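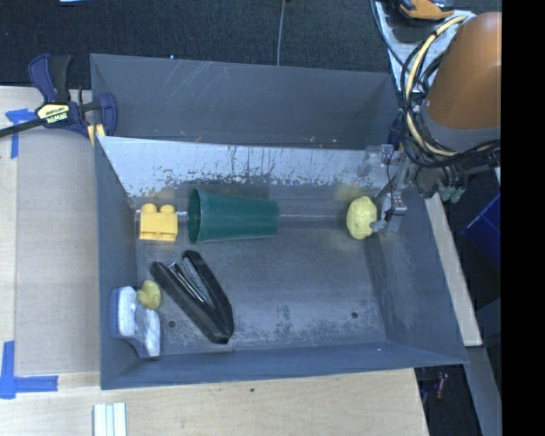 # Bin picking, gripper comparison

We spent part of October running two grippers on the same arm at the Plalley bench. One was the Maruyama two-finger, the other a Firumeo with softer pads. Haoran Song set up the bin and wrote the pick script. Each gripper got 400 attempts, with the objects shuffled by hand after every 21 picks.

**Lemon, right side of the bin.** The fingertip is at the lower right of the fruit. Bumpy skin gives the pads something to hold, and the lemon was the easiest item in the set for both grippers.

**Green cup on its side.** The script goes for the rim first. With the cup lying like this, the opening faces left, so the wrist has to turn before it comes down.

**Stapler, opened into a V.** Hardest item for the Firumeo. The depth readings on the shiny parts between the arms were poor, and we ended up masking them out.

**Yellow block by the left wall.** Little room for a finger on the wall side. The Maruyama links are slimmer and did better here.

**Clamp and blue tape.** The IRWIN clamp holds the corner of the bin to stop it from creeping during a run. Tape on the table marks our layout.

Cable routing on the arm is still the Vusdale kit. We plan to shorten the loop before the next round.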